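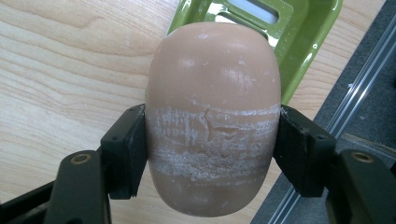 Several students asked last week why we should spend a full session on bar soap, when most hotels now put a bottle with a pump in the bathroom. My answer is that the bar did not disappear. In the guest house course you will meet it at the sink, in the shower, in the laundry room and in the lost things box, and you must know how to store it, put it out and take it away.

Housekeeping Basics, Unit 2: Soap in the Guest Bathroom
Handout for the session of 2022-03-19

What we cover
Shape and surface of the bar
Signs of wear
Storage in the linen room
Exercise for the practice bathroom

Shape and surface
A bar with rounded ends, like the pinkish-beige one at the top of this handout, has no corners to press into the hand. It also has a small area of contact with a flat dish. A square bar lies on its whole face, and if the dish has no ribs or holes, the underside becomes soft. In the practice bathroom at Covbridge we have both kinds of dish. Please use the ribbed one for square bars.

Look at the surface before you look at the color. New soap is usually smooth and a little shiny where the light falls on it. White, chalky marks can come from rubbing, from drying, or from minerals in the water, and by looking only we cannot always say which one. In your notes write "white band across the middle" or "pale spots on upper half", and leave the cause open until you have touched the bar and checked the dish.

Cracks
A crack in soap is often shallow. It may have one line or it may branch, as in our example, where the small mark has the form of a letter Y. A branched crack is more difficult to clean, and dirt stays in it and makes it dark. Do not try to close a crack with a wet thumb. The surface looks better for an hour and then it opens again.

For a guest room our rule is simple: a cracked bar is not put out, also when it is new. For the staff sink you can use it to the end.

Storage
Keep wrapped bars on the middle shelf, away from the hot pipe. The bars from Stireo come in paper, and the ones from Dağdelen come without any wrapping, so these go in the box with the lid — never beside the towels, which take the smell very quickly. Put the new delivery behind the old one. The last big delivery was in November, 900 bars, and up to 211 of them are still on the shelf. They should be finished first.

If a bar is unwrapped and has a scratch, put it in the Nerkon tray under the window. We use this tray for the staff sinks and for the exercise below.

Exercise
Work in pairs. Take one bar from the tray, dry your hands and describe the bar in five or six short lines: outline, color, shine, marks, cracks, smell. Your partner does not see the bar and must find it in the tray from your description. Then change roles.

Words like "nice" or "old" do not help your partner. "Egg-like", "wider in the middle" and "streaky" do.

Bring the written lines to the next session, together with your linen list from Unit 1.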